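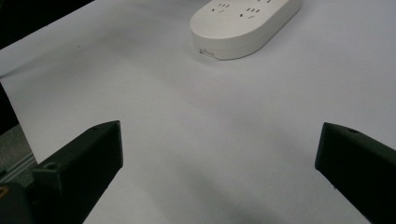 Home Syllabus Notes Assignments Contact

Automation in Daily Work - Notes for Unit 4
Can machines do chores yet?
Instructor: Ornella Russo
Last updated: 18/12/2025

Read these notes before the discussion section. The reading by Raffaele Parisi covers the factory side in more detail, and you will need it for the second half of the unit.

1. What counts as a chore

For this course a chore is a short physical job that a person does without training and without thinking much about it. Wiping a counter is a chore. So is plugging in a lamp, folding a shirt, or putting a part into a bin at the end of a line. Welding a car body is not a chore in this sense. It takes skill when a person does it, but the part arrives in the same place every time, and machines have done it well for decades.

Keep the two apart when you write. Many news stories mix them up and reach the wrong answer in both directions.

2. The power strip problem

Take one job: pick up a power strip from a table and put a plug in it. Break it into steps.

Find the strip. A white strip on a white surface gives a camera little contrast to work with. The edge may show up mostly as a thin shadow.

Get hold of it. A gripper with two fingers has to line up across the narrow side. If it comes in along the length, the fingers may not open wide enough. The strip can also slide or turn when one finger touches first.

Find the socket. The slots are small and can look alike from one socket to the next. The robot has to know which way the plug must be turned.

Push. The plug needs to be straight and the push needs to be firm, but the strip must not skid away. People use the other hand for this and feel the plug line up. A robot with one arm needs a clamp, a wall, or a strip that is screwed down.

The first two steps are often within reach today on a clear table. The last two are harder, and a cord makes all of them worse. Cords bend, catch on things, and pull back.

3. Homes and shop floors

On a shop floor you can change the job to suit the machine. You can add a tray, fix the light, or order parts in a color the camera sees well. At home people move things, and they do not want clamps on the kitchen table.

Class cases:
Kalulen - bin picking at a small parts shop. Worked after the bins were changed.
Ceris - laundry folding. Good on towels, slow on shirts.
Rocha - plug and cord handling on a test bench. 10 trials, 5 finished without help.

Look at the Rocha case closely. A person reset the strip to the same spot before every trial. Ask what the result would be if the strip had been left wherever it ended up.

4. Reading a claim

When a company says its robot can do a chore, check how many tries were made, who set up the table, whether someone was steering, and whether the video was sped up. The Vekis handout has a worked case on steering by remote control.

For section

Choose a chore you did this week and write out its steps as in part 2. Mark the 3 steps you think a machine would fail at first and say why. One page is enough. Bring a printed copy - we will trade papers. The next unit starts in January with the Parisi reading.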